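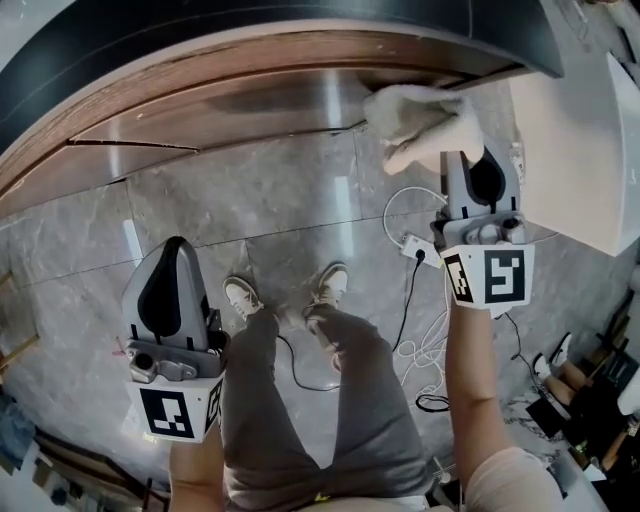
롤라드(Lolard), 6월

그림 1. 검은색 유광 상판 가구와 크림빛 흰색 천. 바닥은 회색 대리석 무늬 타일.

4. 유광 상판 주변의 천 사용

4.1 대상과 범위

앞 절에서는 거실과 식사 공간의 정리 순서를 가구별로 살폈다. 이 절에서는 범위를 좁혀 어두운 색 유광 상판을 가진 가구와 그 둘레에서 쓰이는 천을 다룬다. 조사 대상 가운데 이런 가구가 있는 집은 8곳이었고, 모두 롤라드 지역의 공동주택이다. 가구의 용도는 집마다 달랐다. 식탁으로 쓰는 집도 있었고, 평소에는 물건을 올려 두다가 손님이 올 때만 비우는 집도 있었다. 용도에 따른 차이는 4.4에서 따로 다루며, 그 전까지는 상판의 색과 광택만을 기준으로 묶어 서술한다.

자료는 두 가지이다. 하나는 거주자가 직접 적은 정리 일지로, 상판을 닦거나 천을 옮긴 일이 적힌 항목이 400건이 넘는다. 다른 하나는 면담 기록이다. 면담은 일지 작성이 끝난 뒤 각 가정에서 진행하였으며, 자올란이라는 지역 방언으로 답한 부분은 표준어로 옮긴 뒤 응답자에게 다시 확인을 받았다. 일지의 분류 항목은 아칸데(Abimbola Akande)가 올라니얀(Olaniyan) 조사에서 사용한 것을 따랐다. 다만 원래의 항목에는 천을 어디에 두는지가 빠져 있어 이를 추가하였다.

4.2 상판의 특성

그림 1의 가구는 상판이 검고 광택이 있으며, 가장자리가 휘어 보이고 한쪽은 뾰족한 모서리로 이어진다. 검은 면 위로는 가늘고 옅은 선들이 지나간다. 어두운 유광면에서는 상판에 원래 있는 선, 비쳐 보이는 선, 닦은 뒤에 남은 선이 서로 비슷하게 보이는 경우가 많다. 면담에서도 이 점이 반복해서 나왔다. 한 응답자는 이사 온 첫 주에 무늬를 얼룩으로 알고 몇 번이나 문질렀다고 하였고, 다른 응답자는 반대로 오래된 긁힘을 무늬로 알고 지냈다고 하였다.

따라서 일지에 적힌 '자국'이라는 말을 그대로 오염으로 볼 수는 없다. 본 연구에서는 자국을 세 부류로 나누어 다시 표시하였다. 물기나 세제가 마르면서 생긴 것, 손이나 그릇이 닿아 생긴 것, 그리고 응답자 자신도 원인을 알 수 없다고 한 것이다. 마지막 부류가 예상보다 많았다. 응답자들은 원인을 모르는 자국도 일단 닦아 보았고, 지워지지 않으면 다음 날 다른 조명에서 다시 확인하였다.

먼지에 대한 언급도 많았다. 밝은 색 상판에서는 부스러기가 먼저 눈에 띄고 먼지는 며칠이 지나야 보인다고 하는 데 비해, 검은 유광 상판에서는 먼지가 당일 오후에 보인다는 답이 일반적이었다. 창에서 들어오는 빛이 낮게 깔리는 시간대에는 더욱 그러하였다. 한 집에서는 오후에 커튼을 반쯤 치는 습관이 있었는데, 처음에는 더위 때문이라고 설명하다가 나중에는 상판이 덜 지저분해 보여서 그렇게 한다고 덧붙였다.

가장자리의 모양은 닦는 동작에 영향을 준다. 직선 가장자리에서는 천을 끝까지 밀고 손으로 부스러기를 받는 방식이 흔하다. 휘어진 가장자리에서는 천이 지나가는 길이 가장자리와 어긋나기 쉬워, 거주자들은 중앙을 먼저 닦고 가장자리를 따로 한 번 더 도는 방식을 택하였다. 모서리가 뾰족한 경우에는 그 끝에서 천을 접어 쥐고 위아래를 함께 훔친다는 응답도 있었다. 상판 옆면까지 닦는다고 답한 집은 적었으며, 옆면을 닦는 날은 의자를 빼고 바닥을 청소하는 날과 대체로 겹쳤다.

4.3 천의 종류와 상태

천은 유광 상판 관리에서 응답자들이 가장 길게 이야기한 물건이었다. 새로 산 청소용 천만 쓰는 집은 드물었다. 대부분은 세면용이나 주방용으로 쓰던 수건을 내려 쓰고 있었고, 여기에 로스탄스(Rostance) 같은 시판 제품을 한두 장 섞어 두었다. 내려 쓴 수건은 크기가 제각각이어서 접는 방법도 집마다 달랐다.

그림 1의 천은 크림빛이 도는 흰색이고 구겨져 있으며, 가장자리에는 수건처럼 보풀이 일어 있다. 흰색 계열의 천은 이 절에서 다루는 가구와 관련하여 장단점이 뚜렷하다. 천에 묻어난 것이 잘 보이므로 얼마나 닦였는지를 천으로 판단할 수 있다. 한편 떨어져 나온 섬유는 검은 면 위에서 바로 드러난다. 응답자들은 이 때문에 흰 수건으로 먼저 닦고, 보풀이 적은 어두운 색 천으로 마무리하는 두 단계 방식을 쓰기도 하였다. 두 단계를 매번 지키는 집은 많지 않았다. 평일 저녁에는 한 단계로 끝내고, 주말이나 손님이 오기 전에만 두 번째 천을 꺼냈다.

보풀이 있는 천을 꺼리는지에 대해서는 답이 갈렸다. 물기를 잘 먹어서 좋다는 쪽과, 한 번 지나가면 다시 털어야 해서 싫다는 쪽이 있었다. 같은 집 안에서도 의견이 달라, 한 가정에서는 두 사람이 서로 다른 천을 서로 다른 서랍에 두고 썼다. 이 집의 일지에는 상판을 닦은 기록이 같은 날 저녁에 연달아 두 번 적힌 경우가 있다. 앞의 기록은 식사를 치운 사람이, 뒤의 기록은 남은 섬유를 보고 다시 닦은 사람이 적은 것이다.

천을 접어서 쓰는지 뭉쳐서 쓰는지도 조사하였다. 면담에서 물으면 접어서 쓴다는 답이 많았으나, 일지의 서술에서는 뭉쳐 쥐고 닦았다는 표현이 더 자주 나왔다. 접은 천은 닿는 면이 고르고 면을 바꾸어 가며 쓸 수 있다. 뭉친 천은 집어 들기 쉽고, 흘린 것을 급히 훔칠 때 손이 덜 간다. 응답자들은 두 방식을 상황에 따라 바꾸었는데, 국물이나 음료를 흘렸을 때는 거의 예외 없이 뭉친 상태로 시작하였다. 흘린 것을 걷어 낸 다음 천을 펴서 다시 접는 사람이 있었고, 뭉친 채로 끝내는 사람도 있었다.

세탁 주기는 집마다 차이가 컸다. 매일 저녁 빨아 너는 집이 있었고, 색이 변한 것을 보고 나서야 세탁물에 넣는 집도 있었다. 흰 천을 쓰는 집에서 주기가 짧은 경향이 있었지만, 대상 가구 수가 적어 일반화하기는 어렵다. 섬유유연제에 관해서는 여러 응답자가 사용을 줄였다고 하였다. 유연제를 쓴 수건으로 닦으면 검은 상판에 뿌연 막이 남는다는 것이 그 이유였다. 이 절의 자료만으로는 막의 원인을 확인할 수 없으므로 응답 내용으로만 기록해 둔다.

4.4 천을 두는 자리

천이 쓰이지 않는 동안 어디에 있는지는 정리 상태의 평가와 직접 관련된다. 일지에 나온 자리는 싱크대 앞 손잡이, 의자 등받이, 서랍, 상판 위, 세탁 바구니였다. 이 가운데 상판 위에 천을 두는 것에 대해 응답자들의 태도가 가장 엄격하였다. 물기가 남은 천을 검은 유광면에 올려 두면 그 모양대로 자국이 생긴다는 경험을 여러 사람이 말하였다. 그런데도 일지에는 천이 상판 위에 있었다는 기록이 꾸준히 나온다. 전화를 받거나, 아이를 데리러 가거나, 냄비를 확인하러 가면서 내려놓은 것이 대부분이다.

식탁으로 쓰는 집과 그렇지 않은 집의 차이는 여기에서 분명하였다. 식탁으로 쓰는 집에서는 천이 가까이에 있었고, 하루에도 몇 차례 자리를 옮겼다. 장식용이나 임시 적재용으로 쓰는 집에서는 천이 서랍에 접혀 있다가 한 주에 한 번 정도 나왔다. 후자의 경우 닦기 전에 치워야 할 물건이 많아, 닦는 시간보다 물건을 옮기는 시간이 길었다. 우편물, 충전기, 과일 그릇, 약봉지가 자주 언급되었다. 물건을 모두 내린 뒤 닦는 집과 한쪽으로 몰아 가며 절반씩 닦는 집이 있었고, 절반씩 닦는 집에서는 두 구역의 경계에 띠 모양의 자국이 남는다는 불만이 있었다.

의자 등받이는 응답자 스스로 좋지 않은 자리라고 하면서도 많이 쓰는 곳이었다. 등받이에 걸린 천은 잘 마르고 눈에 띄어 찾기 쉽다. 대신 의자에 앉는 사람의 옷에 닿고, 의자를 움직일 때 바닥으로 떨어진다. 떨어진 천을 다시 상판에 쓰는지를 물었을 때 대부분은 쓰지 않는다고 답하였으며, 이때부터 그 천은 바닥용이 된다고 설명하였다. 수건이 세면용에서 상판용으로, 다시 바닥용으로 내려가는 순서는 거의 모든 집에서 같았다.

4.5 바닥과의 관계

상판을 닦는 일은 바닥과 분리되지 않는다. 털어 낸 먼지와 부스러기가 바닥으로 내려가기 때문이다. 그림 1의 바닥은 회색 대리석 무늬의 타일이다. 이런 바닥에서는 무늬가 작은 부스러기를 가려 준다는 응답이 많았다. 거주자들은 이를 편리하게 여기면서도, 맨발로 밟고 나서야 알게 된다는 점을 불편으로 들었다. 실내에서 신을 신는 집에서는 이런 언급이 적었고, 그 대신 신발 바닥에 붙은 것이 다른 방으로 옮겨 간다는 이야기가 나왔다.

상판을 먼저 닦고 바닥을 나중에 쓰는 순서는 모든 집에서 알고 있었으나 일지의 순서는 그와 다를 때가 있었다. 바닥을 이미 쓸어 둔 상태에서 상판의 먼지가 눈에 들어와 다시 닦은 경우가 대표적이다. 이때 거주자들은 먼지를 바닥으로 털지 않고 천으로 감싸듯 모았다. 가장자리에서 천을 안쪽으로 접어 올리는 동작이 여러 일지에 비슷한 말로 적혀 있다.

4.6 기록상의 한계

일지는 거주자가 기억하여 적은 것이므로 짧은 닦기는 누락되었을 가능성이 있다. 컵을 들고 그 밑의 물기를 소매로 훔치는 일은 면담에서는 흔하다고 하였지만 일지에는 거의 나타나지 않는다. 천의 색도 응답자마다 다르게 불렀다. 같은 수건을 두고 흰색, 크림색, 누런색이라는 표현이 섞여 있었으며, 분석에서는 이를 모두 밝은 색으로 묶었다.

또한 시판 제품의 이름이 일반 명사처럼 쓰인 경우가 있었다. 일지의 '자스티츠(Zastitz)'는 처음에는 특정 세정제를 가리키는 것으로 보았으나, 면담에서 확인한 결과 두 집에서는 분무기에 담은 물을 그렇게 부르고 있었다. 해당 항목은 물로 수정하였고, 확인이 되지 않은 항목은 세정제 사용 여부의 집계에서 제외하였다. 상판의 재질 역시 거주자의 답에만 의존하였으며, 유리인지 도장면인지 확신하지 못하는 집이 있어 재질별 비교는 하지 않았다.

다음 절에서는 같은 가정의 무광 상판과 조리대를 대상으로, 천을 바꾸는 시점과 물건을 되돌려 놓는 순서를 비교한다.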